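Imlow Hand-Held Gripper Sessions: Open Day and Home Demonstration

Stolari rents and sets up hand-held gripper equipment for teams that want to record household work for robot training. On this page you find what you will see when you visit us, and how to reserve a place.

The open day in Pranevcombe is free of charge. The next one is on 31 March 2024, and after it we plan one more in June. We accept 13 visitors for each group, so please write to us before you come.

What we show

The demonstration is done in a furnished bedroom, with usual household things. Kamol Rungrueang works with the grippers and Jaruwan Wongsuwan answers the questions of the visitors. The task is sorting small items with a basin. It looks easy, but boxes with shiny wrapping, soft toys and round objects all need a different grip, and a new operator feels this very quickly.

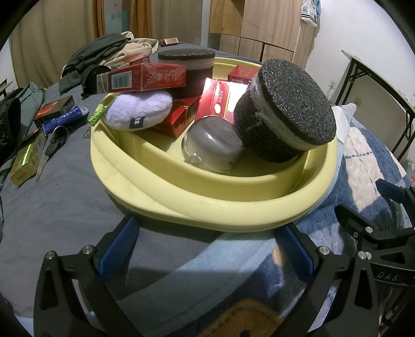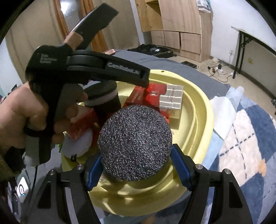 The yellow basin on the bed, with boxes and a soft item among its contents, and the blue finger pads near it.

What you can try

1. Hold the gripper by its handle and practice opening and closing the fingers for a few minutes.
2. Pick up one box and put it down in another place.
3. Pick up a round object. Close slowly, and stop when both pads touch it.
4. Repeat the task with a second person at the other side of the bed.

After this, Vichien Ruangrit will play back your recording on a laptop and explain which parts can be used for training.

Rental

The Imlow set is rented by the day or by the week. The price for one day is 318 euros, and a deposit of 100 euros is returned when the set comes back complete. The training of your operators takes one morning and is included.

Reservation

Please send your name, your company and the number of persons to Rungnapa Onsri at the Stolari office. She answers within 9 working days. If you need an invoice, write the billing address in the same message.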